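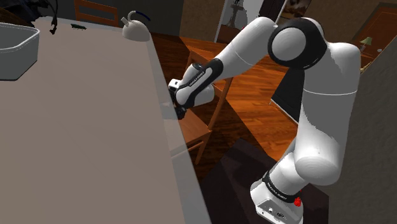

Garage kitchen robot, month three. The goal is still "put the kettle somewhere else." The kettle is undefeated.

---

For anyone new: I'm building an arm cell in the shared workshop on Prandbridge, and I do everything in the simulator first, where the crockery is free. The sim kitchen is much nicer than mine. It has a lamp by the door and art on the wall.

---

Tonight's problem is the counter. The fingers go down at the far edge and stay there, hugging the slab like it owes them money. Kettle's sitting right there with its big blue handle.

---

First suspect was the grasp planner. I spent until 1 a.m. on the grasp planner. The grasp planner is fine, and I have said some things to it I'd like to take back.

---

Second suspect: the collision mesh. I'd simplified the counter down from 3000 triangles because my laptop fan was scaring the woodworkers. Simplified it a bit hard. The slab you see and the slab the arm believes in differ by 30 mm.

---

Zoia Zhuravel, from two benches over, asked if I'd checked the base offset as well. I said of course. Then I went and checked the base offset.

---

Base offset was also wrong.

---

Fixed both and ran 400 attempts overnight. The kettle got lifted in most of them. In 4 it left the building through the wall, at speed, spout first. I'm calling those a separate feature.

---

Someone asked about the real hardware. The mount is cut, the Tranis controller box is wired, and the bench is bolted to the floor because I've now seen what happens to kettles. The arm stays slow until I trust it, so up to a minute per pick. I could make tea faster by hand. I've been told this repeatedly.

---

Next up is the basin, which has a raised rim and therefore opinions about collision meshes. If anyone has a decent way to simplify thin rims without turning them into a ramp, replies are open.

---

Update: it's a ramp.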